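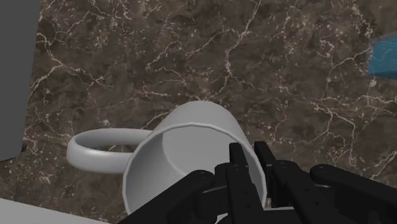

**Desberg Fünfsaiter: H-Saite schnarrt ab dem 8. Bund**

**tdauda**
Bass ist ein Desberg mit durchgehendem Hals, Mensur 34 Zoll, Satz .045 bis .130. Seit April schnarrt die H-Saite ab dem 8. Bund aufwärts, die übrigen vier sind sauber. Halskrümmung nachgestellt, Saitenlage H am letzten Bund leicht angehoben, keine Änderung. Bund abrichten lassen oder erst andere Saiten?

**Halfdan Briem**
Wie hast du die Krümmung gemessen? Kapodaster am ersten Bund, letzten Bund greifen, Fühlerlehre in der Mitte? Ohne Zahlen lässt sich dazu wenig sagen.

**tdauda**
Genau so. Werte trage ich nach, die Lehre liegt im Proberaum.

**snorradottir_b**
Erst Saiten. Eine .130 mit wenig Zug schwingt weit aus, das hört sich an wie ein Bundproblem. Ich spiele Sileck .135 mit konischem Ende, damit war es bei mir weg. Der Satz hatte da allerdings über 600 Stunden drauf.

**Halfdan Briem**
Widerspruch. Wenn es erst ab einer bestimmten Lage anfängt und darunter nichts ist, deutet das auf einen hochstehenden Bund oder einen Buckel am Halsübergang. Mehr Zug verdeckt das höchstens. Kurzes Lineal über je drei Bünde legen, wippt es, ist der mittlere zu hoch.

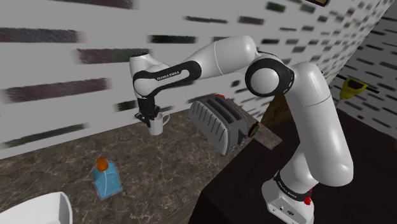 *Franka Emika, weißer Becher auf der Arbeitsplatte*

**snorradottir_b**
Bei durchgehendem Hals gibt es keinen Übergang im Sinn einer Schraubtasche.

**Halfdan Briem**
Eine Tasche nicht, einen Steifigkeitssprung am Korpusansatz schon. Der Stab wirkt dort kaum noch.

**oddsson**
Zum Preis: Abrichten mit Neueinstellung hat mich bei Bisgaard 200 Euro gekostet, Wartezeit 2 Wochen. Ein Satz Saiten ist billiger, also würde ich damit anfangen, auch wenn Halfdan recht haben sollte.

**tdauda**
Nachtrag 27. August: Das Lineal wippt am 11. Bund, nur auf der Bassseite. Der Bund lässt sich minimal eindrücken.

**Halfdan Briem**
Dann ist er lose. Nicht abrichten, sondern neu einpressen, dünnflüssigen Kleber nachlaufen lassen, danach noch mal messen.

**snorradottir_b**
Einverstanden, loser Bund ist loser Bund. Die .130 würde ich trotzdem tauschen.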